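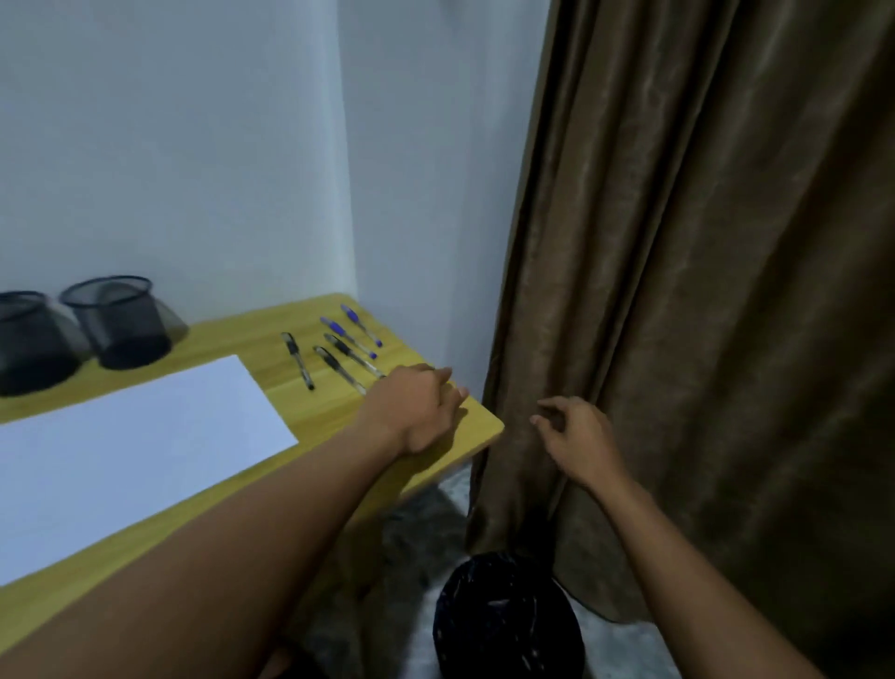

Valentin Renaud asked us in September whether a robot would leave the bench staff with anything worth doing, and whether the grant was really paying for their jobs to get duller. We took the question to heart, and a good part of this report is our answer to him.

Stinside progress report to the Gomevero fund
November 16, 2025

The desk work is where we have put most of our time, and we're delighted with how it is going! Before the arm at the Patia site can handle pens and pen parts, it needs to learn from people who do it well. So our bench staff record short tasks with their own hands: laying pens out, taking them apart, sorting the pieces, putting them back together. We now have 245 accepted recordings, against a target of 100 for this stage, and 99 of them involve small metal parts (the hard ones).

The arm itself does two jobs so far, feeding barrels to the bench and setting finished pens in trays. It is almost 2 months ahead of the plan. Fitting refills and clips stays with people for now, and the Perrin gripper trials will tell us if that should change.

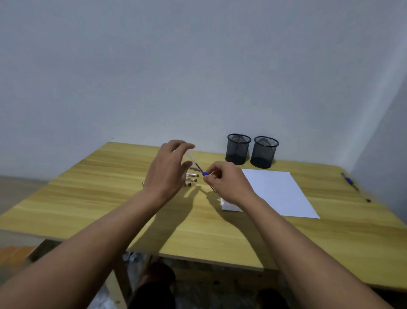

Bench task with pen parts, done by hand at the desk.

What has changed for the staff? Quite a lot, and they have been generous in telling us. The long tray-filling shifts are gone, and everyone on the bench now spends part of the week recording or checking what the arm has learned. Yannick Picard has moved to reviewing recordings full time and has rewritten our task sheets, which are much clearer than the ones we started with.

Some things are still rough. Two people found the recording sessions tiring on the neck, so we cut them shorter and added a break. Pay grades have not caught up with the new duties either, and we want that settled before any more tasks move to the arm. Staff also asked for a say in which tasks go next, and their first list is already with us (clip fitting is at the bottom, they like doing it).

Next period: the gripper trials, a second round of staff interviews, and training for the evening crew. Spending is within budget, and the cost sheet follows separately.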